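Home Diary Archive About Contact

Search this diary Enter keywords Go

April 14, 2018

Can it do my chores yet?

Back from Tundville, feet killing me, and I've still got a load of towels sitting in the basket that I promised I'd fold before I left. Which is pretty funny considering how I spent the day! Tapsell had their open day on and I drove out mostly for the free sausage rolls (okay, and the robots). I've been banging on in here since September about when a machine is going to take over the boring bits of my house, so it seemed only fair to go and look at one up close.

Well. The fingers are gorgeous. All shiny white and silver with little black capsule tips, and dark cloth over the back of the hand like it's wearing a cardigan sleeve. I could have watched them for hours. The trouble is I nearly did, because I stood there through 2 goes at a tea towel and both times I'd have had the whole pile done and the kettle on. Mum would have told it to get a wriggle on.
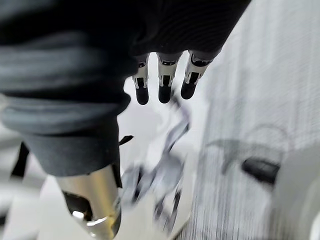

What I reckon it can and can't do

Picking things up: yes, mostly. Folding: sort of, if you're not fussy about corners. Anything floppy or see-through seems to be a pain, and my kitchen drawers are full of exactly that (bread bags, cling wrap, the mystery plastic I keep just in case).

The fellow on the Brodach stand reckoned shops will get them well before houses do, tidying shelves overnight and so on. Could be. I did four years of night fill at Wotov and I'd have loved something to do the bottom shelf for me, my knees still haven't forgiven that place. But he went a bit quiet when I asked about a split bag of sugar.

So no, I wouldn't pay for one yet. I'd give it $100 and a go at the ironing, maybe. Ask me again when it can find the matching sock.

Right, towels.

Recent entries
The dishwasher saga, part 4
Robot vacuum versus the hallway rug
700 pegs and nowhere to put them
Why I went back to a broom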